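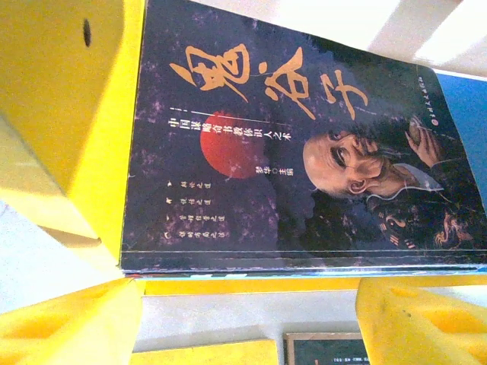 Grestier publishes handling code for robots working with bound books

Hotisdale, 5 Nov 2020 – Grestier has published a code of practice for robot arms that pick up, move and set down bound books. The document, titled the Tosuleck Code, covers gripper design, camera checks, contact limits and record keeping. It applies to fixed arms with two-finger grippers and a camera at the wrist. It does not cover mobile robots, page turning or scanning.

The code has 23 clauses. Each is marked as a requirement or as advice, and each requirement has a test that can be run on site without special tools. A draft was issued for comment in May. The main change since then is to the clause on worn stock, which now has its own section.

"The draft treated a book as a rigid box," said Trinh Văn, technical editor of the code. "A paperback bends, the cover slides over the first page, and the spine is stiffer than the other three edges. The limits had to be written separately for each of those cases."

Main requirements

Finger surfaces that can touch a cover must be free of sharp edges and must be inspected at the start of each shift. Pads are to be replaced as a set.

Before closing, the controller must hold a camera view in which at least one full edge of the book can be told apart from the surface it lies on. Title text may be used to identify a book but may not be used alone to find its position. Cover art varies too much in layout, and a title may be partly hidden by a finger during the approach.

Books may be presented at any angle. A system that needs stock to be squared up by hand first must say so in its statement of conformity.

Closing speed in the last part of the approach is limited to 50 mm per second for hardbacks and 23 mm per second for paperbacks and children's picture books.
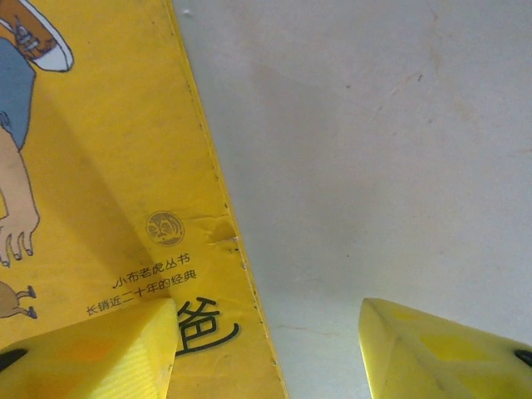
Covers with existing creases, nicks or lifted corners fall under the worn stock section. The operator must record such marks before the first lift, so that later damage can be traced. If the contact area would overlap a crease, the arm must choose another grip or pass the item to a person.

Fingers should be of a colour that contrasts with the work surface. Where stock is of a similar colour to the fingers, the site must show by test that the vision system can still separate the two. The test uses 200 approaches, with stock drawn from the site's own shelves and covering more than one script where the site holds it.

Images and force logs from any failed lift must be kept for 72 days.

"Most of this is already done by careful sites," said Liên Hồ, who led the work on test methods. "The clause people will need to plan for is the one on logs – storage has to be in place before the arm goes live."

Use of the code is voluntary. Sites may declare conformity themselves or ask for an outside assessment. The text and blank test sheets are available free of charge from Grestier on request. Comments for the next edition should quote the clause number and be sent to Wahyudi Chong at the Hotisdale office.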